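4. Montagem da tenda Neseck

Esta secção aplica-se às versões de duas e de três pessoas. A tenda-rede para uma pessoa tem folheto próprio.

4.1 Antes de começar

Escolha um terreno plano, sem pedras soltas nem raízes salientes. Evite linhas de água, mesmo secas, e a zona por baixo de ramos mortos. A parte dos pés deve ficar virada para o vento dominante.

Confirme o conteúdo do saco: tenda interior, duplo teto, dois conjuntos de varetas, saco de estacas, cordas refletoras e tubo de reparação. O chão de proteção Grirnitz é vendido em separado.

NOTA: Faça uma primeira montagem em casa ou no quintal. As costuras do duplo teto saem de fábrica com fita termocolada e não precisam de selante. As presilhas das cordas não estão seladas.

4.2 Tenda interior

1. Estenda o chão de proteção, se o utilizar, com a face revestida para cima.
2. Coloque a tenda interior por cima e alinhe os quatro cantos. A porta principal tem uma etiqueta cinzenta junto ao fecho.
3. Crave uma estaca em cada canto, com a cabeça inclinada para fora. Não estique ainda o tecido ao máximo.
4. Una os segmentos das varetas um a um. Não sacuda o conjunto para o armar, pois as extremidades lascam quando batem umas nas outras.
5. Introduza a ponta de cada vareta no ilhó do canto correspondente. As varetas principais cruzam-se ao centro.
6. Prenda os ganchos do tecido às varetas, dos cantos para o topo.

CUIDADO: Um segmento mal encaixado parte no ponto de união ao ser curvado. Verifique todas as uniões antes do passo 5. A garantia não cobre varetas partidas desta forma. 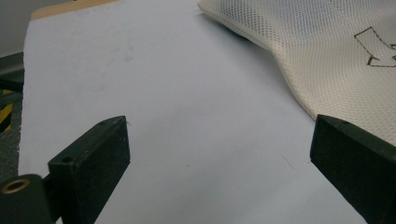
4.3 Duplo teto

7. Lance o duplo teto sobre a estrutura, com o logótipo Hirarier do lado da porta principal.
8. Fixe as quatro fivelas dos cantos. Cada fivela tem a cor da fita que lhe corresponde na tenda interior.
9. Por dentro, aperte as tiras de velcro em torno das varetas. Com vento, este passo é obrigatório.
10. Estique os avançados e crave as estacas restantes.
11. Regule as fitas dos cantos até desaparecerem as rugas principais. O duplo teto não deve tocar na tenda interior em nenhum ponto.

NOTA: O tecido do duplo teto cede com a humidade. Volte a esticar as fitas ao fim do dia.

4.4 Cordas de vento

As cordas de vento são opcionais em terreno abrigado. Acima dos 1.600 m de altitude, ou com previsão de vento forte, use-as todas. Prenda cada corda a uma estaca afastada da tenda, no prolongamento da costura, e ajuste o tensor sem deformar a vareta. Em areia ou neve, substitua as estacas de série pelas estacas largas Esfahani.

AVISO: Não cozinhe no interior da tenda nem no avançado fechado. Perigo de incêndio e de intoxicação por monóxido de carbono.

4.5 Desmontagem

Retire primeiro o duplo teto. Empurre as varetas para fora dos ilhós, sem puxar, e dobre-as a partir do meio para distribuir a tensão no elástico. Limpe as estacas antes de as guardar. Se a tenda for arrumada húmida, abra-a e seque-a à sombra logo que possível.

Revisão técnica do texto: Jeferson Andrade. Edição de julho. Para peças de substituição, consulte a secção 7.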